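Jokanberg twin-arm bench cell: a season of looking after one

Reviewed by Birger Holmgren, Aug 26, 2023

Kesgate sold us the Jokanberg as a "two-hour build". I have now built it twice, the second time on purpose, so I feel entitled to an opinion.

You get an enclosure, a rail, two arms with grippers and wrist cameras, and a manual translated by somebody in a hurry. The panels go up nicely. The base plates screw to the rail, and this is where your afternoon goes. The manual gives a spacing for them. Ignore it. At the printed figure our grippers met in the middle with great confidence, and one of them needed a new finger. Saulius Laur, who shares the bench with me, moved the right-hand base outwards a little at a time until both arms could work the same patch of floor without a fight. Write down where you end up, as the rail has no scale on it.

Our job for it is sorting small fixings back into a parts box, a task I had been avoiding personally since June. 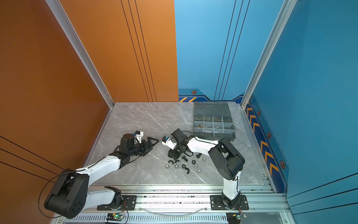 Cable routing is the weak point. Leave too little slack at the elbow and the arm tugs on its own connector; leave too much and the loop catches on whatever you forgot to put away. We rerouted ours after 426 cycles, when the left arm began to stop halfway through a reach and sulk. The plug had worked itself loose. I pushed it back in, having first spent a morning blaming the software.

Upkeep is otherwise dull, and I mean that kindly. Wipe the floor, check the base screws, recalibrate the cameras if anybody has leaned on the brackets. The maker asks for a full check every 2,000 cycles. I'd halve that. At 1,164 two of our base screws would turn with finger pressure, and the arm had been missing nuts by a whisker for days.

Spares come from Prajapati, who answer emails and pack things properly. Gripper fingers are cheap. The elbow housing is not, so don't drop one.

Would I buy it again? Yes, with a better screwdriver. The one in the box rounded off on its second screw and now opens paint tins.

Four stars. Saulius says three, but it was his finger it pinched.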